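Where Does a Shared Desk's Stuff Go? My Term Project on Small-Item Storage

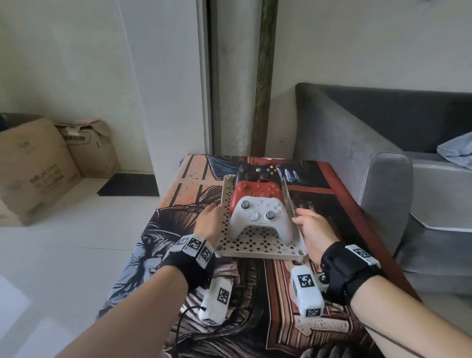

Figure 1. Perforated white plastic tray on a table with a printed cloth.

So I picked storage for my project, which got me some looks when we read our topics out loud. But I live in Polbridge, in a student house with one big table for everybody, and I lose things on it constantly. Chargers, keys, pens, that one good pair of scissors. I wanted to know how much time goes into hunting for them and if a cheap fix would change anything.

I ran the whole thing in August. For the first half we lived like normal and wrote down every search in a notebook, start to finish, in seconds. Then I set up trays with labels and we kept writing. By the end we had 107 searches logged (the notebook has jam on it, sorry to whoever grades this).

Added up, the searches came to 2778 seconds. That is a bit over 46 minutes, which sounded tiny to me at first! But the longest one was 600 seconds, for a bus pass, and the person missed the bus. There was also a 300 second one for a tape measure, which made me late for my own shift at Grernier.

What surprised me was the labels. I spent a whole evening making them and my housemates ignored them within days. People put things back where they had picked them up — labeled or not. The trays with low sides got used way more than the deep bin, and the deep bin ended up full of mail.

I also tried the Cirumik inventory app on my phone. I gave up on it pretty fast. Typing in "blue pen" every time I moved a blue pen was worse than losing the pen.

If I did this again I'd have people log what they were looking for in more detail, plus how annoyed they were on some kind of scale. I'd also split keys from everything else, as keys get searched for in a hurry and that messes with the times. The deep bin is still under the table and I still have to go through the mail.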